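## 3. Comparing the push rod with your gripper

Before you bolt a gripper back on, do this whole section with the plain push rod. I skipped it the first time and lost a Sunday to it, so please don't be me!
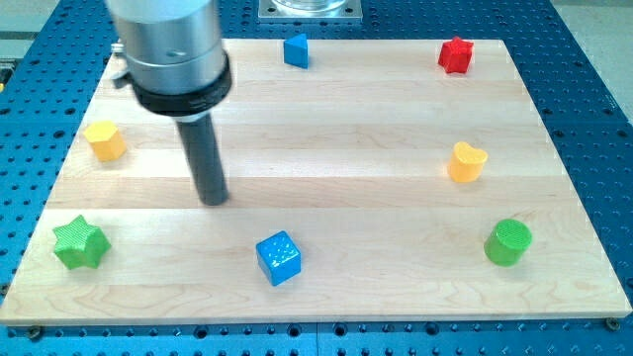 The rod has no fingers, no wires and nothing to calibrate except its length, so any error you see comes from the arm or the camera. Once you trust those two, swapping tools gets a lot less mysterious.

1. Bolt the board to the table and give it a good shove with your palm. If it moves at all, tighten the bolts again.
2. Put your blocks out with plenty of open wood in the middle (the arm needs somewhere to push things to).
3. In Cisudeck, open **Tools** and pick **Rod, plain**. Leave the speed at 8 percent for now.
4. Jog the arm down over bare wood until the tip is 3 mm above the board, then press **Save height**.
5. Run the push test. It does 33 short pushes and writes a log when it's done.
6. Fit your gripper, save its height the same way, and run the test again with the fingers closed.

> **Caution:** Keep your hands off the board while the test is running, even if a block gets stuck. Hit pause first — then reach in.

**Note:** Changing tools wipes the saved height. Cisudeck doesn't warn you about this, and I've asked Demetrio Prieto to add a pop-up for it, hopefully by May.

**Note:** Star-shaped blocks like to spin when you catch them on a point. I leave them in anyway, but I look at their numbers separately from the cubes and cylinders.

When you open the two logs, compare the "miss" column before anything else. If the rod run is clean and the gripper run isn't, check the tool length you typed in. If both are bad, go back to Section 2 and redo the camera, and don't touch the gripper settings until that's sorted.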